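Does a ceasefire need a vote in parliament to take effect?
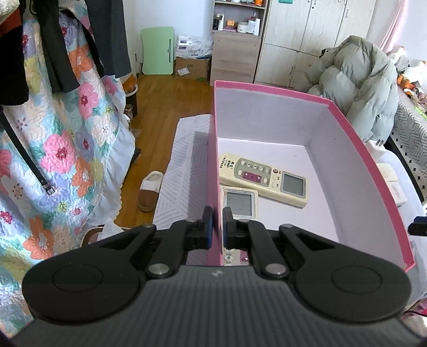 Reading up on the Vukedby talks for a class and I'm confused. The news says Ilie and Feltov signed a truce in August, but the Feltov parliament hasn't voted. Is it in force or not? One article says yes and another says it's only "provisional."

Posted by bekik_reader

marlow16
It depends on what the text says. Many truces start on signature, or at a set hour after it. I believe this one has a 24 hour clause near the end. A peace treaty is a different thing and usually does go to a vote. "Provisional" normally means both sides apply the terms while the vote is pending. Look for a section called "entry into force."

tallgrass648
They'll break it anyway. Same as last time.

north_pier
Agree with marlow16, with one addition. The border part and the prisoner part are separate papers. The prisoner exchange is in force now. The border part has to pass in Feltov first, and article 4 lets either side walk away before then. Your two articles may be talking about different papers. Check which one each of them links to.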